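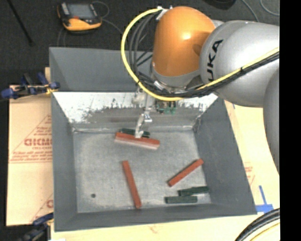 Unit 4: Sorting and storing blocks

Course notes > Materials handling > Unit 4

Contents Previous Next Glossary

These notes go with the practical on loose parts in open bins. Read them before you start filling in your bin sheet.

1. The bin

We use a grey rectangular bin with an open top. Low-numbered bins hold few blocks, so most of the floor stays clear and every block can be reached. A block lying near a wall or corner is harder to get hold of than one in the middle. Note which blocks are near a wall before you move anything.

2. The blocks

The set used at the start has three red blocks and three green. Record each one by colour and by the way it lies: along the bin, across it, or at a slant. Dark green blocks are easy to miss against a grey wall in poor light.

3. Sorting task

Clear one colour completely before starting the other. Put red in the Leclerc tray and green in the Atmont tray. You have 60 seconds per bin and 2 attempts. Write down the order in which you took the blocks out.

4. Storage

The full stock is 300 blocks. Return your set to the shelf marked Torus and hand in the bin sheet before you leave.

Last updated: March 22, 2022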